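Urkano Fund, Applied Learning Grants
Progress report, second period
Project: Plornik (cloth handling from hand-held demonstrations)
Prepared by: Bart Bakker, Esville
Date: 30 December 2019

Where we are

The plan promised you 800 usable towel demonstrations by the end of December. We have them. We also have a large folder named "almost," which I will get to under Problems, where it belongs.

For anyone on your side who is new to the file: Plornik is trying to teach a two-armed robot to handle cloth by showing it people doing the job with hand-held grippers. The people are cheap to instruct and the arms are not, so the arms come last. A demonstration counts as usable when both grippers were tracked from start to finish, the video is complete, and the towel ended up in the state written on the task card. Good intentions are not scored.

All recording this period took place in the Esville office, at the long white table. We had asked for a separate room. We were given a very reasonable explanation of why there isn't one.

Collection

Each task is split into short pieces: flatten, pinch, lift, fold, square up. An operator works through a batch of 50 before the task card changes. We tried shorter batches and spent the time saved on arguing about which card was next.

Sihan Jiang rewrote the operator instructions early in December. The old version ran to nine pages and had plainly been read by its author (me). The new one fits on a single sheet and begins with "Put the towel down."

Two-person recordings, with one gripper each, were added to the schedule after your mid-term comments. They are slower to set up, and the two operators have to agree on who goes first, a matter on which the sheet is now very firm.

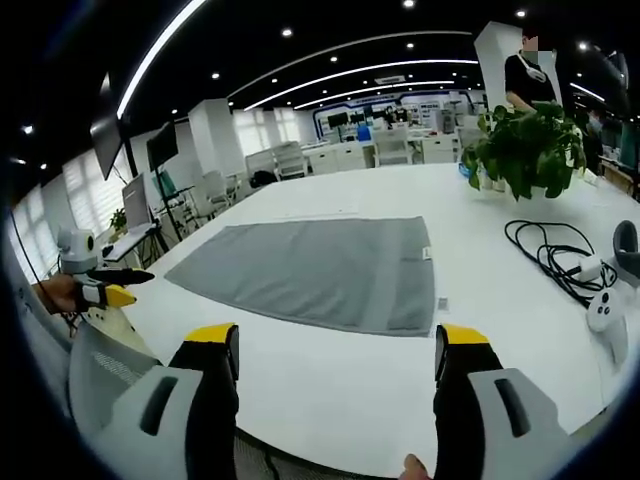
Does it matter that different people perform the same task in different ways?
It matters, and up to a point we want it. A system that has only seen one person's habits tends to learn the habits. We ask for the same start and end state and leave the route to the operator, then drop recordings where the route wandered off so far that the towel seems to have been the one in charge.

Checking and labeling

Every recording goes through Leka, our review tool, which plays it back and asks the reviewer for a verdict and a reason. In the last period the reason field was optional, and the most common reason was a blank. It is now required, and the most common reason is "see previous." We are working on it.

Two reviewers look at each recording. When they disagree, Sihan decides. The disagreements are nearly all over what counts as flat. We now have a written definition of flat, which took one afternoon and has held up better than anything else I wrote this year.

Problems

1. Lost tracking. Over 23 hours of recording had to be set aside after one gripper's position jumped during a lift. Most of that material is in "almost." Part of it may be recovered with the new smoothing step, and I would rather report it as lost now and surprise you later.

2. Pinch failures. Operators often catch two layers of cloth when the card asks for one. These used to be thrown out. We have started keeping them under their own label, as the robot will make the same mistake and might as well see what it looks like.

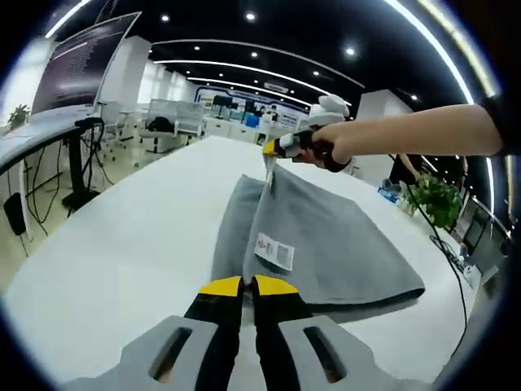

Lifting the middle ridge of a gray towel with one hand-held gripper, a second gripper facing it.

3. Sameness. The early recordings all began with the towel laid out neatly, as if by a hotel. The first trained model did well on neat towels and was baffled by everything else. Start states now include bunched, half folded and dropped from a height.

Spending

Within budget. The line for towels is underspent. The line for cables is overspent, and I have given up pretending I know how.

Next period

We plan to move the two-person fold onto the real arms, retrain with the mixed start states, and go back through "almost" with the smoothing step. Pillowcases are in the proposal for the spring. Sihan would like it noted that pillowcases have an inside, and that the current task cards do not allow for one.

One request: please confirm whether the next data delivery should include the labeled failures or only the usable set. The storage cost is small either way, but I need the answer before we freeze the file layout.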